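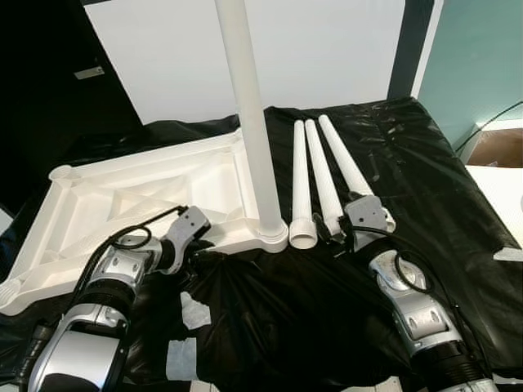
Accueil | Guides | Montage | Pièces | Contact

Étagère Clisance – notice de montage, section 2 : le socle et les montants
Par Danai Rallis, 30 janvier 2018
1,646 vues · 4 commentaires · Partager

Avant de commencer, posez une bâche ou une couverture sur la table. Le plastique blanc se raye vite et les marques ne partent pas au nettoyage.

1. Posez le socle à plat et repérez les logements ronds des angles.

2. Passez un chiffon sec dans chaque logement. Un reste de bavure de moulage s'enlève avec l'ongle – pas de couteau.

3. Présentez le premier tube bien droit au-dessus du logement, puis enfoncez-le à la main jusqu'à la butée.

4. Gardez les autres tubes couchés côte à côte, à portée de main, et montez-les un par un.

5. Vérifiez l'aplomb de chaque montant avant de passer à la section 3.

Note : un tube neuf peut pencher légèrement tant que le plateau supérieur n'est pas en place. Ne forcez pas pour le redresser.

Attention : n'utilisez ni marteau ni colle. Un tube collé ne se démonte plus et la pièce n'est pas reprise par Wesano.

Attention : ne soulevez jamais le socle par un montant, même sur une courte distance. Prenez-le par le rebord, des deux côtés.

S'il manque un tube, indiquez la référence du carton dans votre demande. Délai d'envoi : 30 jours.

4 commentaires · Partager · Section suivante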